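[trevdale-members] Gate numbers and the last home game

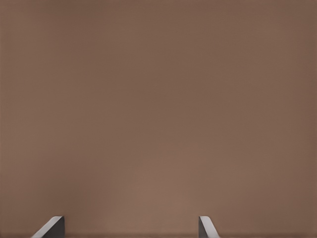 Femitz wrote on Sep 26, 2022:

> Can someone explain the 357 on the sheet? I was at that game and the
> far side was packed, people standing two deep by the scoreboard. If
> thats 357 then I'm a wicketkeeper. Also why are we still charging
> the same for a kid as for a grown-up after tea? My brother turned up
> with his two at the interval, got asked for full price, and took
> them home again. That is three people who would have bought food.
>
> And while I'm at it, the members got nothing about the T20 date
> moving until the night before. Please sort it out for next season.

OK, quick answers, I'm between things so forgive the typing.

The 357 is paid on the gate only. Doesn't include members, doesn't include the players' guest list, doesn't include anyone who came in through the parking lot side after the second innings started, as we stop taking money there. So yes, there were more people in the ground than that. How many more, no idea. We don't scan members, we just wave at them. I'd like to change that but see below.

Kids price. Agree with you. It was meant to be half after the break and the sign at the main gate said so, but the sign on the lot side was last year's and the person on it went by the sign. Not their fault. New sign is ordered. If your brother wants to drop me a line I'll put him down for 2 free ones at the first home game, no arguement.

The T20 date. That was the league. They moved us to fit in the other semi and we heard the afternoon before. Went on this list inside the hour, but a lot of people don't read the list on a phone, and the website was stuck because only one of us has the login and he was on a plane. Have now got the login shared. Should of done that in spring.

Now the bit I actually wanted to write about, since we're on gate money.

Tusteck are not renewing the boundary boards. No hard feelings, they've been good to us, they just aren't spending on sport next year. Leaves a hole. Kodikara have asked about taking the sightscreen end and possibly the name on the scorecards. Nothing signed. They want to know what sort of crowd we get, and "we wave at the members" isn't a great answer to that. So from the first match next season everyone gets a ticket stub on the way in, members too. Free for members, obviously. Takes a second. Please don't be grumpy with whoever hands it to you.

Season tickets. We sold 46 this year. Price stays where it is if renewed before the end of January, goes up by 25 percent after that. Before anyone writes in, yes, that's a steep jump. The idea is to get the money in early so we can pay for the square over the winter. Last year most people renewed in the week before the first game and we were paying the roller man out of the bar.

Bar takings were up, food was flat. Food was flat because we ran out at the two biggest games. Same thing Femitz says, really, people there and not enough to sell them. Going to try a second hatch on the pavilion side for the T20s. Not for the league matches, there isn't the crowd.

One more. Several asks about moving T20 starts to the early evening. I'm for it in June, against it in August, we lose the light and then everyone's cross with the umpires. Send me your preference, off list please, not reply all. I'll put the totals up when the fixtures come out.

Also the spare stumps are missing again, the ones with the blue tops. If they're in your trunk, bring them back.

Got to run.

Trevdale fixtures and gate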